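**Ticket 715: parcel pickup station, white bags not matched at the reader**

Status: open
Reported by: Gilberto Agudelo
Site: Stesstead, parcel room
Opened: July 6, 2026

**Symptom**

Large soft bags are refused at the pickup station. The reader gives the error tone, the screen returns to the start page, and the parcel stays listed as uncollected. Boxes go through normally. Of 40 parcels tried this morning, 8 failed, all of them white bags with red printing.

**Setup**

The blue instruction board is still the Chinese-language one. It covers the recipient and waybill number (收件人及运单号) and tells people to take the parcel after the voice prompt (音提示后取走快递). Bags get set down right against it. 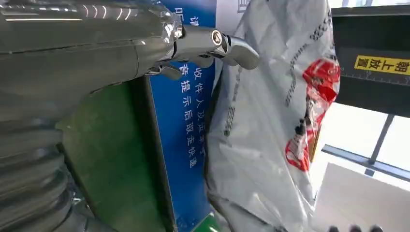 Reader firmware is Plurkitz 4, unchanged since December. Lighting was not altered.

**Steps taken**

1. Restarted the reader. No change.
2. Cleaned the reader window with a dry cloth. No change.
3. Flattened one failed bag by hand and presented it label up. Accepted on the first try.
4. Let the same bag crumple again. Refused.
5. Repeated steps 3 and 4 with a woven sack from the Robichaud delivery. Same result.
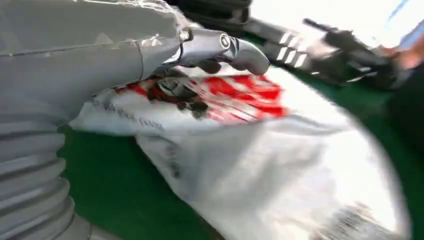 Creases across the label break up the barcode. Glare is a second suspect, but I have not isolated it. A matte cover sheet over the label made no difference on one bag and fixed another.

**Workaround**

Pull the label area tight before scanning. If the tone repeats, key in the waybill number by hand.

**Pending**

- Starnum to confirm whether read time can be lengthened.
- Move the bag drop spot away from the board.
- Retest the failed bags after both changes.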